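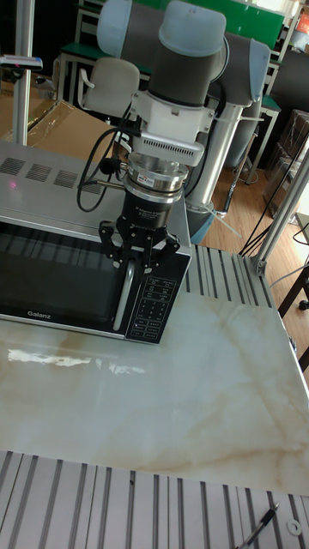
The Microwave Problem

A student robotics club spent a semester on a kitchen chore. Was it worth it?

Jan 7, 2020

The grant application for Paracha ran to 15 pages, and the word "revolutionary" was on the first of them. I read the whole thing before I visited, which may have been a mistake. By the time I got to the room where the club meets, I had been promised independence for the elderly, safer kitchens and a new way of thinking about the home. The students themselves were promising less. They wanted a robot arm to open a microwave, close it again and press the right button.

Paracha is the house project of the Foltasska robotics club, an after-hours group at a technical college that has put on competitions and demo days for years without much attention from outside. It got attention in November, when a short video of the arm went around and a kitchen-technology firm called Janance offered support. The video lasts less than a minute. It shows a door opening. I watched it several times and kept wondering how many tries had been left on the floor.

So I asked to see the log. To the club's credit, they handed it over without a fuss. It lists 1061 attempts at the full routine, and 387 of them are marked as complete. That is a little better than one in three. The college's newsletter, which called the arm "kitchen-ready," did not print either number.

The members have a fair answer to this. The log goes back to the first week, when almost nothing worked, and the later pages look a good deal better than the early ones. They also grade themselves hard. A door left slightly ajar is a failure, and so is a button pressed twice. Still, the later pages come from the same oven on the same table, and a program that has learned one oven has learned one oven. When I asked what would happen with a different model, I got a pause, then some laughter, then a long conversation about handles.

Handles turn out to be a serious subject. A person reaches for one without looking, and if the grip is bad, the hand sorts it out. The arm has to be told where to go, or has to learn it, and a small error in the approach puts a finger against the glass. Pull too hard and the whole oven wants to come along. One afternoon was lost to an argument over whether the arm should back away in a straight line or follow the swing of the door. They went with the swing. I thought this was the most interesting thing anybody told me, and it appears nowhere in the grant application.

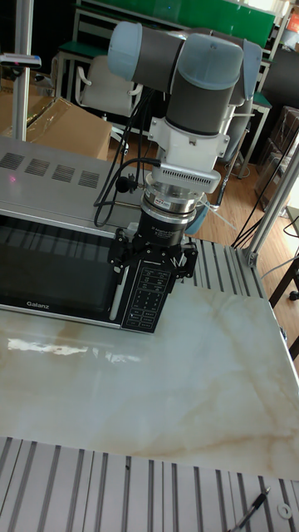
Buttons are worse, in the club's telling. A handle gives you something to hold on to. A control panel is flat and crowded, and a finger that lands a little to one side starts the wrong program or none at all. The gripper was made for holding things, and using it to poke at a keypad is a bit like typing with a pair of pliers. Two members wanted to buy a separate pointing tool. The others felt that was cheating – a home robot can't stop to change hands every time it wants lunch. The vote went against the tool, and the log for the following week makes grim reading.

I should say that I liked the students, and that I don't think their time was wasted. They can read a force curve. They know how to write down a bad day, a skill plenty of grown engineers never pick up. As a class project, this is a good one. What bothers me is the wrapping. The older person in the application, waiting for a warm meal, has not been consulted by anyone, as far as I could find out. She might prefer a microwave with bigger buttons.

The club has entered the Utumar student challenge this spring, where teams get 3 timed runs on an appliance they haven't seen before. That seems to me a much better test than a video. Some of the members are worried about it, and one group has already started practicing on a toaster oven borrowed from the staff lounge. The staff would like it back by Friday.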